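Posted 12/3/22

**Researcher / case officer, missing and detained persons - Karkden office**

Grilar is looking for a full-time researcher to join the team that works with families of people who were killed, captured or lost in armed conflict and whose remains or whereabouts have not been confirmed. The post is based in Karkden, with regular travel to Jallema. It is a fixed-term contract of 2 years, and we would like the person to start in June.

**What the work involves**

Most of the week is casework. You will have a share of our open files, which number 200 at present, and you will be the person the family speaks to. You will take statements, check them against press reports, court papers and hospital records, and write to the authorities on either side asking for information. Many of those letters go unanswered, so following them up is a large part of the job.

You will also:

- draft short briefings for lawyers and members of parliament on the handing over of remains
- keep the case register up to date and check entries made by colleagues
- sit in on prisoner exchange talks as an observer when we are invited, normally with a senior member of staff
- help with the annual report, which is written by the whole office

We do not take a position on the conflict itself, and staff are asked not to do so in public while they work for us. This includes personal social media accounts. Please think about whether that suits you before applying.

**What we ask for**

You should have done paid or unpaid work with people who have lost relatives, or with prisoners and their families. Court reporting, tracing work and legal aid all count. You need to write clear English under time pressure and be able to hold a conversation in at least one other language used in the region. A law degree is useful but we will not shortlist on it.

A driving licence is needed for the Jallema visits, and the roads are poor in winter. You will be away for up to 15 nights in a busy month. Travel and lodging are paid in advance, so you will not have to claim them back.

**Hours, leave and the office**

The working week is 37.5 hours. Some calls with families take place in the evening and that time is given back. Everyone doing casework sees an outside counsellor once a month. Sessions are confidential and we only receive the invoice.

The office is on the Yao side of the river, ten minutes on foot from the bus station. Staff have free use of the gym nearby. 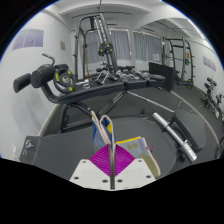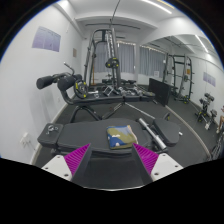 There is no staff parking. Bicycles can be left in the yard, and the gate is locked at eight each evening.

**How to apply**

Send a CV and a covering letter of no more than two pages to Balakrishnan Devadiga, head of casework. In the letter, tell us about one piece of work where the information you were given turned out to be wrong, and what you did next. Please do not name the people involved.

Shortlisted candidates will be asked to do a written exercise of 60 minutes, followed by an interview with three of the team. Both can be done remotely. References are taken up only after an offer has been made - we will not contact your current employer before then.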